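Rehearsing the kitchen
At Pristov's open day, the two-armed robot spends most of its time in software

March 10, 2019

The test kitchen at Pristov takes up less floor space than the server room beside it, and on the day of the visit the server room was doing most of the work. Visitors were taken there first. Lenuța Bucur, who runs the manipulation group, put a simulator on the wall display and left it running while she talked.

The company builds control software for two-armed robots that work at counter height. Its main product, Histus, takes a short task description and produces joint commands for both arms and both hands. Pristov does not make hardware. The arms in the test kitchen are bought in, and the group's contribution begins at the point where a hand has to decide how to close.

Each task is first built as a rendered kitchen. The layouts are assembled from a library of counters, boards, dishes, packaged goods and produce, and each object carries its own mass, friction value and collision shape. A layout is then varied automatically: the board is rotated, the plate is moved back, the light changes. Bucur's group currently keeps 169 base layouts and generates 400 variations of each before a controller is allowed near a motor. 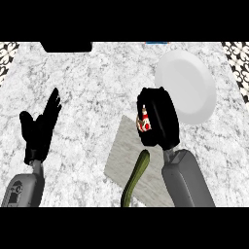
Small packaged items cause more trouble than large ones. A multi-fingered hand covers most of a small item as it closes, so the camera loses the label and the outline at the moment the controller needs them. Histus deals with this by storing the last clear estimate of the object's position and updating it from finger joint angles alone. The estimate degrades with time. If it passes a set limit, the hand opens and the arm backs off to look again.

Produce is a different problem. A cucumber is modeled as a rigid curved body, and Bucur was direct about the limits of this. Rigid contact is cheap to compute and adequate for picking and placing. It is poor for cutting, and Pristov has no cutting task in its current release. A softer contact model, developed under the name Suden, is in internal testing and runs at a fraction of the speed.

Coordination between the arms took up the longest part of the talk. The controller treats the pair as one system with a shared clearance volume. When one hand is holding something, the other is given a waiting pose, raised and open, from which it can reach most of the counter. Earlier versions sent the idle arm down to its base position, and the return trip added 2 seconds to every handover.

The hardware session followed in the test kitchen. The task was to move packaged goods from a board to a plate, repeated with the start positions shuffled by a visitor. Pristov reports a success rate of 94 percent for this task over its last full series. The session was too short to check that figure. Two attempts failed while the group watched, both at the grasp, and both were logged and replayed in the simulator within a few minutes.

Muñoz, a catering equipment supplier, plans to install a test unit in August. Its engineers asked mainly about cleaning, and whether the hands could be gloved. They can, with the friction values measured again for each glove material.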